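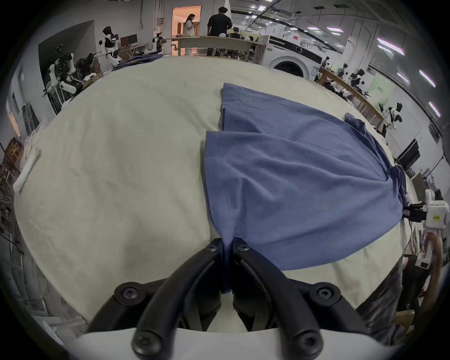 Jamero Clothing Room – Minutes of the Open Meeting
2022-07-02

I took the notes again, so blame me for anything missing. We had 11 people, plus two who came in halfway through the talk about hangers and stayed for the rest (thank you!). The last minutes were accepted after I fixed the line that said we had bought a dryer. We did not buy a dryer. I was thinking of the one in the catalog.

1. Sorting before the fall swap

We went back and forth on this for a long time. The Zerouali bags are still waiting, 15 of them, mostly adult shirts and sweaters with some bedding mixed in. One idea was to sort by size first and color later. The other was to pull out anything with a stain or a bad seam and leave size for the day itself. We voted for seams and stains first. I was on the losing side and I'm fine with it, though I still think we'll be sorry when somebody asks for a medium.

Agreed: every bag gets opened, checked and closed again with a paper tag on it. If a bag is half done, write HALF on the tag in big letters.

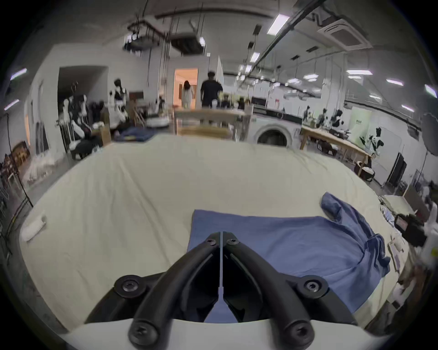
Folding took up most of the evening, and I have to say I enjoyed it more than I expected to. We still do it two different ways – half of us bring the sleeves in first, half fold the body and deal with the sleeves at the end – and the piles come out different widths, so nothing stacks. Somebody pointed out that the sleeve is where it always goes wrong, and you only have to look at the blue one on the big table, with its sleeve all bunched up, to see what they meant. So it's sleeves first from now on, laid flat and smoothed by hand before anything else gets folded over. Jeans are not included in this rule, because we could not agree on jeans and it was getting late.

We also talked about the table cover. It's nice to have cloth under the clothes, but it creeps and wrinkles and then you're smoothing two things at once. Clips were suggested. I said I'd look for some with rubber ends that won't mark the wood.

2. The dress forms

They're crowded again over by the alcove, and it's hard to get a garment off the rack without dragging its neighbor along. Ziretti Alterations has offered to take two of them on loan until December. Everyone liked this. I'll write back and say yes, and ask if they can pick up, please, as none of us wants to carry a torso down the street.

3. Washing machine

Please check pockets! We found a lip balm in the door seal. Also, leave the door open a crack when you finish a load so it can air out.
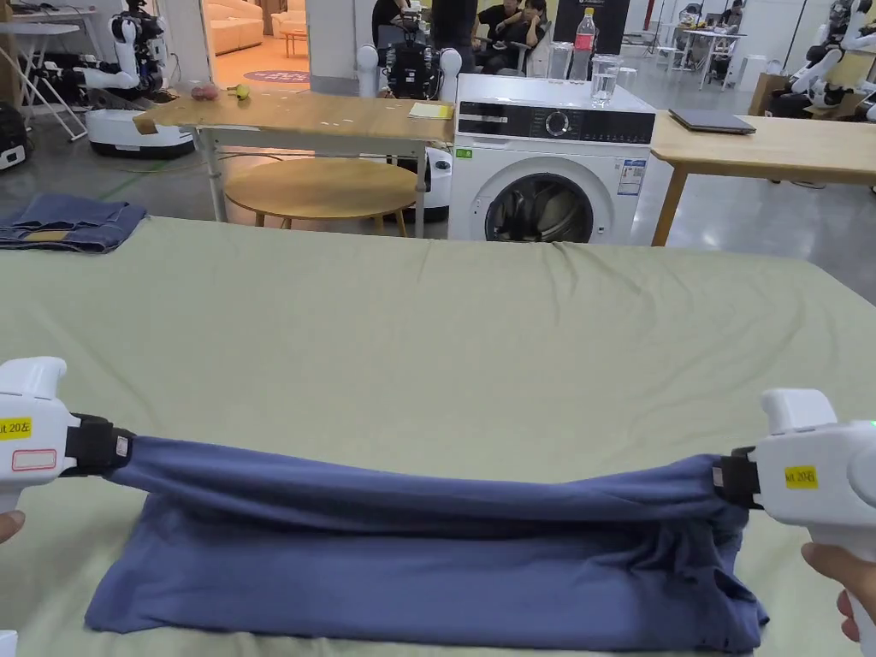
4. Money

We have $431 left. The Niltent order (garment bags and tags) comes out of that, and I don't have the final price yet. There was a request for a better steamer. Put off until I know what the bags cost.

5. Anything else

Lost: one tape measure, yellow, in inches only. Next meeting same place, same time, and bring your own mug.

Print this page
E-mail this page

Recent items
Minutes of the spring meeting
What we can and can't take: coats, shoes, bedding
Swap day sign-up sheet
Mending table hours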